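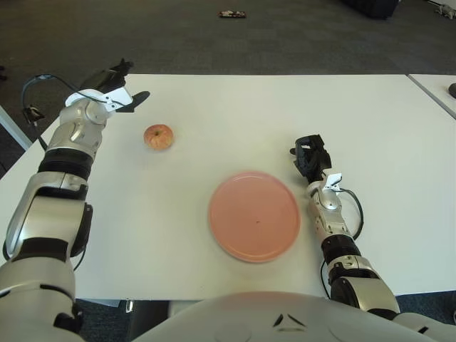
Support Driver and Camp Hand – Selludley Motorcycle Tours

Location: Based at our yard in Vorent, with travel on tour
Type: Seasonal contract, April to October
Reports to: Josefina Espinoza, Tour Manager

Selludley runs guided motorcycle tours on paved and gravel roads. Our longest trip is the Amundsen Route, which covers 2,237 miles from Vorent to the coast and back through the Morkine hills. We need one more support driver for the coming season.

The support truck carries luggage, spare tires, tools, water and camping gear, and pulls a trailer with 2 spare motorcycles. The driver leaves camp after the riders and usually takes the same road. On the Morkine section the trailer can't use the upper pass, so the truck goes around by the valley road and meets the group at the fuel stop on the far side.

What you will do

Drive the truck and trailer on every day of the tour, up to eight hours a day with breaks
Load and unload rider luggage (bags are limited to 50 pounds each)
Set up and take down the kitchen tent, tables and shade awning on camping nights
Help the mechanic with tire changes, chain adjustments and moving bikes on and off the trailer
Buy food and water along the way and keep the receipts
Drive a rider who is tired or unwell, and load the bike if needed
Keep the daily log of fuel, mileage and any damage to the vehicles

Between tours you will work at the yard. That means washing and checking bikes, sorting camping gear, and picking up parts in town. Yard days start at 7:30 a.m.

What we need from you

A full driver's license held for at least five years, with a clean record for the last three
Experience towing a loaded trailer, including backing it up in tight places
A current first aid certificate, or willingness to take the course before the season starts (we pay for it)
Able to lift 50 pounds on a regular basis
Comfortable sleeping in a tent for several nights in a row
Good spoken English

A motorcycle license is useful but you don't need one. Basic Spanish or French would also help, as many of our guests come from overseas. You do not have to be a mechanic. Our lead mechanic, Sanaa El Khatib, travels with every group and will show you what she needs done.

Pay and conditions

Pay is $653 per week in the yard. On tour you get the same weekly rate plus a daily road allowance, and all meals and lodging are covered. Hotel nights are in a shared room with another member of the crew. You get at least three full days off after each Amundsen Route trip.

We supply a jacket, work gloves and a sleeping bag. Bring your own boots and rain gear.

How to apply

Send a resume and a short note about your towing experience to Josefina at the Selludley office. Please list the largest trailer you have pulled and what it was carrying. Include two references, at least one from a driving job.

Applications close at the end of February. Interviews are held at the yard in March and include a road test with the truck and trailer – allow two hours. Training starts in the first week of April.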